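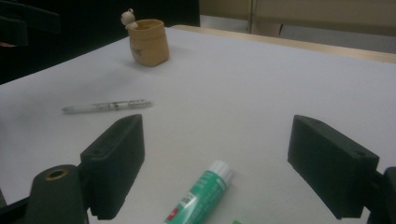 The long table, pale top with the wooden edge strip.

Wosby Neighborhood Reading Circle
Minutes of the April meeting

Present: 16 members, which is our best turnout since the fall, and it was lovely to see so many faces back after the winter colds. Two members sent their regrets, along with a very good lemon loaf.

The meeting opened at 7:10 p.m. The chair welcomed everyone and thanked those who had come straight from work, some of whom had clearly not had supper (the lemon loaf was moved up the agenda and dealt with promptly).

1. Minutes of the last meeting
Read and approved, with one correction. The March minutes said the group had "mostly enjoyed" the Leiva novel. Several members felt this was too kind, and after some good-natured back and forth it was agreed to change the wording to "had a great deal to say about." The secretary has made the change.

2. Money
The balance stands at $294. The only spending since last time was $15 for postage and bookmarks. A member asked whether we could afford to buy a few extra copies of the summer book for people who don't want to wait for the library, and the feeling in the room was yes, provided they come back in a state somebody else would want to read them in. It was agreed to buy used copies where we can.

3. This month's book
We spent the better part of an hour on the lighthouse memoir, and it could easily have been two. Most people loved the first half, with the storms and the supply boat and the long letters home. Opinion was split on the ending, which some found very moving and others found sudden — one member said she turned the page looking for another chapter and met the acknowledgments. There was a long and happy detour into everyone's own stories of bad weather, including a ferry crossing that the secretary was asked to leave out of the minutes and has done so.

4. Summer reading
Suggestions were taken from the floor. The list got quite long, so we voted by show of hands. The family saga set in Prarine came out ahead with 10 votes, and we will take it in two parts, June and July, in view of its size. The short story collection will fill the gap in May. Anyone who would like to lead a discussion should let the secretary know; it needn't be anything formal, and a few questions on the back of an envelope have always served us well.

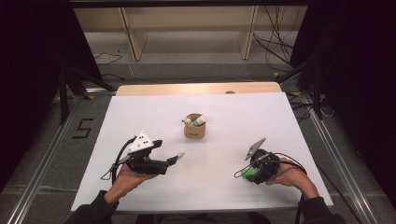 Small brown cardboard cup on the white board.

5. Outing to Grirnis
The used book fair at Grirnis is on again in June, and there was real enthusiasm for going as a group. We would share cars, leave at 8:30 a.m. and stop for lunch on the way home. Those who went last year asked that it be recorded that the cookbook tent is at the far end, past the maps, and that it gets picked over early. Drivers are still needed. Please bring your own bags, and please be realistic about trunk space.

6. Large print and audio
A member raised, very fairly, that the last two books were hard to find in large print. We agreed that from now on we will check for large print and audio before a title goes on the list. The secretary will ask at the library desk about the saga and report back.

7. Any other business
A green umbrella has been on the coat rack since February and would like to go home. The lemon loaf recipe was requested by nearly everybody and will be sent out with these minutes. There was a short talk about starting half an hour earlier in the summer, left open until May.

The meeting closed at 9:05 p.m., though a fair number of us were still talking in the parking lot at half past.

Next meeting: May, usual place, 7 p.m. Short stories, first five only.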